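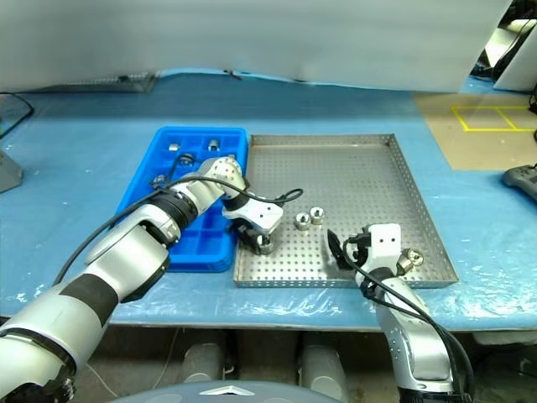 Visits > Factories & Workshops > Willirton

Posted in: Days Out, How Things Get Made
27 November 2018

I have wanted to get inside the Standier faucet works ever since we moved to this end of the valley, and last week I finally did. They open the doors to the public twice a year, once in August and once in late fall, and the fall one fills up slower on account of the weather. It rained the whole way to Willirton. I didn't care one bit!

You check in at the old gatehouse, where they hand you safety glasses and a little pair of foam earplugs, and then you wait under the canopy until there are enough people for a group. Ours was 25, which is the limit. Tickets were 10 dollars and include coffee and a slice of something. (Take the lemon.)

The tour starts in the foundry, and what a way to start. They still cast their own brass here, in sand, and you stand behind a yellow rail while the metal goes from the furnace into the ladle and from the ladle into the molds. It pours like syrup and it glows a color somewhere between a peach and a traffic cone. The heat reaches your face a second or so after you see it. I could have stayed an hour, but they only give you the one pour, and then you shuffle along to where the cooled castings are knocked out of the sand, which is the loudest part of the morning by a long way. Put the earplugs in before you go through the door, not after, as I did.

From there you go up a metal staircase to machining, where the rough castings get their threads and their flat faces. Our guide passed a valve body around at each stage so we could feel the difference. The first one was gritty and heavy and left a smudge on everybody's hands. The third was smooth as a spoon. I had no idea that the part of a faucet you never see gets so much more attention than the part you do.

Polishing was my favorite. It's a long room with north windows and a row of spinning cloth wheels, and the people working there hold each spout up against the wheel and roll it with their wrists, over and over, tipping it to the light in between. One woman told us it took her 3 years before she was trusted with the tall kitchen spouts, because the curve shows every mistake. She let a boy in our group look down the length of a finished one and he pulled faces at himself in it for so long that we nearly left him behind.

After the break there's a small museum in what used to be the pattern store. It has more than 200 wooden patterns on the walls, dark with age and handling, including the ones for the Bultis, a cross-handled bath tap that must have been in half the houses in the county at one time. My grandmother had a pair. I recognized the handles from across the room and got a bit silly about it. There's also a working model of a stop valve that you can open and close with water running through it, and a case of early catalogs with beautiful drawings. The labels are short and readable, and whoever wrote them clearly loves plumbing.

The last stop is the test bench, where the finished faucets are filled with air and dunked in a tank to check for bubbles. They let us try to spot a leaker. I missed it completely.

A few practical notes. Wear closed shoes, or they won't let you into the foundry. The stairs are steep and open underneath, and there is an elevator if you ask at the gatehouse. Parking is free in the lower lot but it floods at the river end, so go early and park high. The shop sells seconds at good prices and I came home with a garden tap and a handful of washers.

We had lunch afterward at Tang, the noodle place by the bridge, with steamed-up windows and wet coats over all the chairs. Get the broth with the pickled greens. I've already put my name down for August, when they do two pours.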